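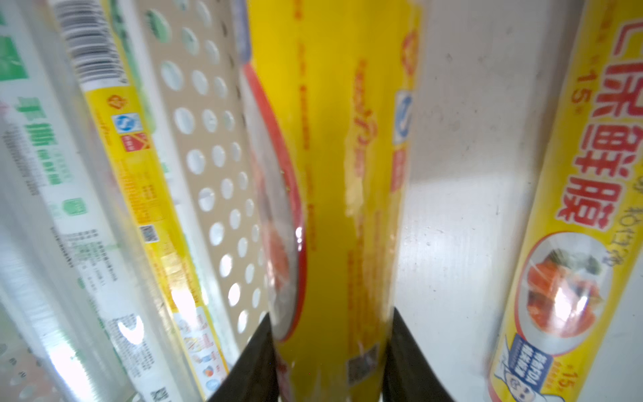 September 16, 2020

Spent most of the day on the handling rules for the cling film task. Siu-ming Lui wants them signed off before Kemeys gets a copy, and the draft from March was too vague to follow. It said "handle rolls with care," and two operators can read that two ways.

The new wording for section 2 is that a roll gets gripped across its body and never by the film end. If the fingers drag on the label, the run is marked and kept. I don't want people deleting the ugly ones. Olholm did that all spring and their log looked great until someone tried to use it.

We argued about whether both arms may reach for the tray at once. I said yes, as long as each stays on its own side. Siu-ming said that belongs in the speed section. We put it in both.

Hand tools were the other sore point. The Drallberg checklist says tools go back in the wire baskets before the arms are powered. Our draft had no such line. It does now, and it covers pliers and cases left on the tabletop too. I also added wiping the table and the front rail at each shift change.

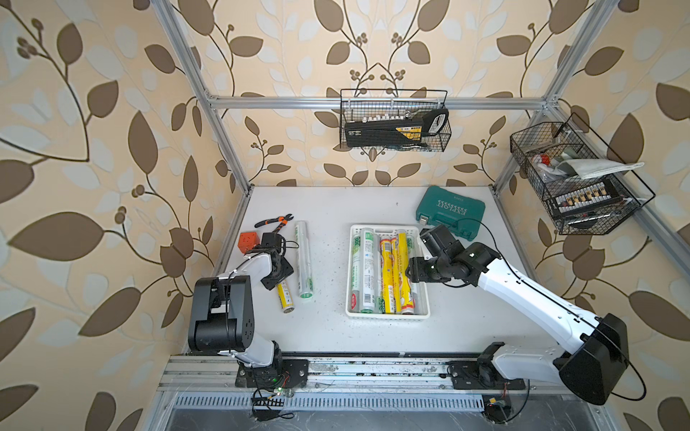
Numbering and logs

Run 506 is the first under the new rules. The old sheet stopped at 2,007 and somebody restarted the count without writing down when, so I made a rule for that as well: the count never restarts, and a change of rules gets a line in the log with initials. Gudomby asked for 3,000 runs in one format. I told them they will get one format, and the number depends on how much we have to throw out.

Still open is the wording for a roll standing up in the basket. Siu-ming wants "upright." I want "upright or leaning on a wall of the basket," or we'll be failing runs over nothing.
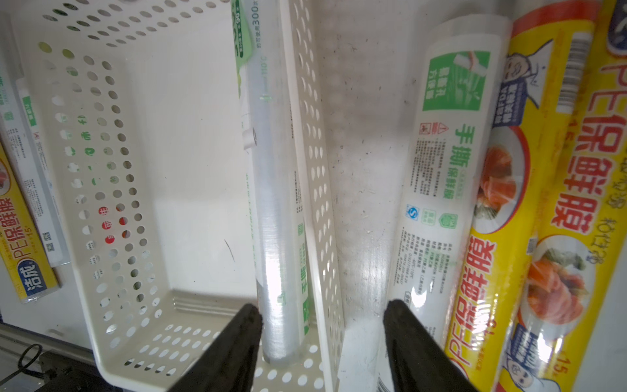 Clear roll leaning on the rear wall of the basket.

Sent him my version at six. Need to print the tool rule tomorrow and tape it up by the switch.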